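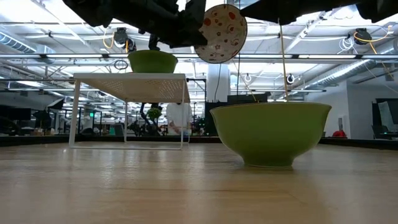

**Studuldale, Thursday, September 27, 2018.** Viltard has revised its storage guide for household bowls and will put the new version into use in January. The guide covers 67 bowl and dish shapes, 11 more than the previous edition, and sets stacking limits for each by rim width and foot diameter.

The main change concerns raised racks. Bowls with a flared rim and a narrow foot may now be kept on a perforated metal top, provided the foot sits fully on the panel. The old text allowed only closed shelves.
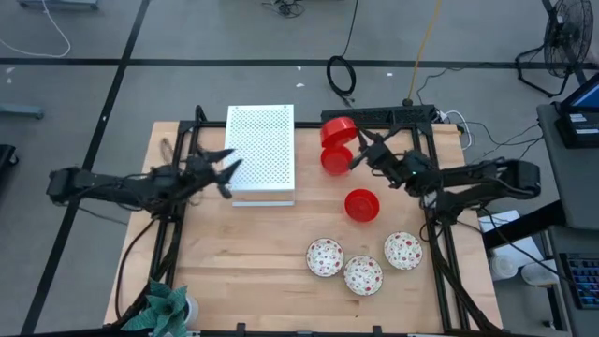
Sorting comes before stacking under the new procedure. Pieces are grouped by material and pattern, and each group is given its own area of the table. Plain plastic bowls, such as the red ones, are kept apart from small ceramic bowls with a floral pattern, which are spaced out in the open until their place in the stack is decided. Plastic may go on top of ceramic but may not carry it. A bowl left leaning on its edge is to be set upright before the next one is handled.

Ataberk Gündoğdu, who edited the guide, said the limit for footed ceramic bowls is 3 per stack. "The foot is the weak point. The load goes through a small ring, and the glaze on the bowl underneath takes it," he said.
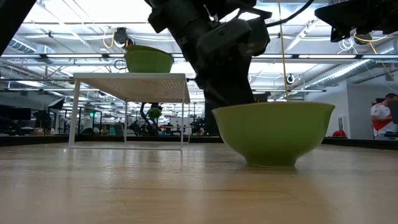 ## Availability

The guide runs to 18 pages and is distributed by Upadhyay. Skedeo will issue the matching shelf labels separately. Holders of the previous edition can exchange it at no charge.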